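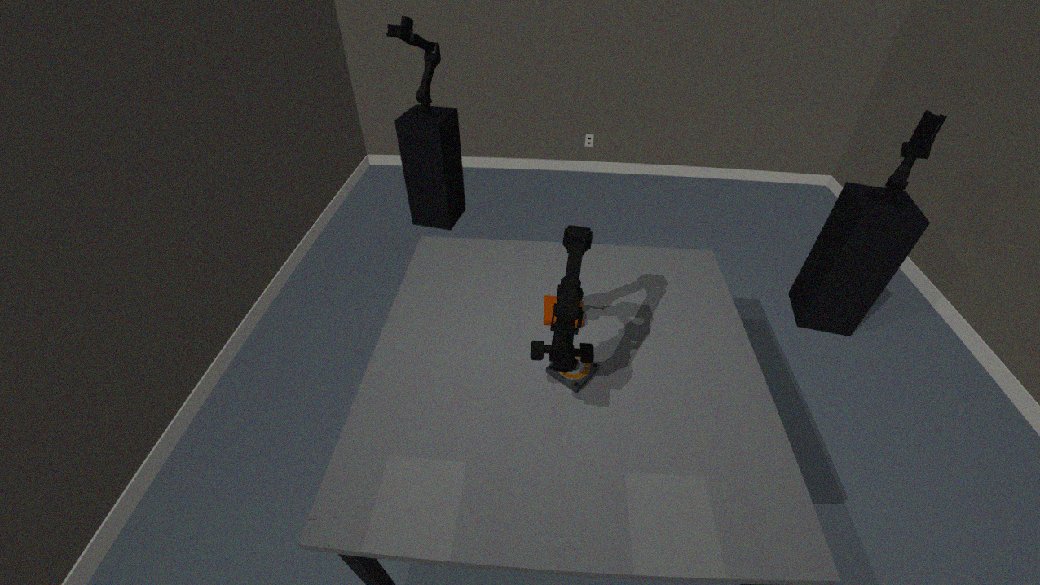 Fig. 4. Simulated cell: table arm in the middle, two pedestal arms behind it to the left and right.

Search this guide Enter a keyword
4 min read

Section 5: Running the cell in the simulator before your shift touches it

Okay, this is the part I'd beg you not to skip, even if you've packed boxes at the Salinas building for years and could do the job asleep. I packed there too before I moved over to set-up, and the first week with the arms felt like learning to drive in somebody else's truck! An hour in Wunodis takes most of that away.

1. Open Wunodis and load the file called Talluvby cell. You want the version saved in May. The older one has the pedestals in the wrong spots.

2. Check that all three arms loaded. One stands on the table and the other two are up on the tall black pedestals.

3. Find the two lighter patches on the tabletop, toward the near edge. They're faint (I missed them completely my first time), so turn up your monitor if you have to. For our lesson the left one is pick and the right one is place.

4. Set the speed to 57 and press Run. Watch one full cycle with your hands off the mouse.

5. Press Hold in the middle of a move. Do it again. Keep going until you don't have to look for the button.

Note: Hold freezes the arms where they are. Home sends them back to their start pose, and they'll take the short way there. People mix these two up all the time, me included.

CAUTION: The simulator lets you run with the guard check turned off. The real cell must never be run that way. If you get message 443 on the floor, stop, step back and call your lead. Don't clear it yourself.

6. Save your run under your own name and log out so the next person starts fresh.

What changes for you

The arms take over the lifting between pick and place, so you won't be doing 2,000 of those reaches anymore, and my shoulders are still thankful. What you get instead is more watching, more restocking and a lot more deciding when something looks off. It's tiring in a different way, and I'd plan on being worn out for the first few shifts. Swap stations at the break even if you feel fine.

Ghazala Kazmi runs the sign-offs on days. She'll ask you to show her Hold and Home and to walk her through a restart, and she's fine with you reading from this page while you do it.

Note: If your station runs the Drulent controller, the Hold button is on the left side of the screen. Everything else in this section stays the same.

Go on to Section 6 once you're signed off.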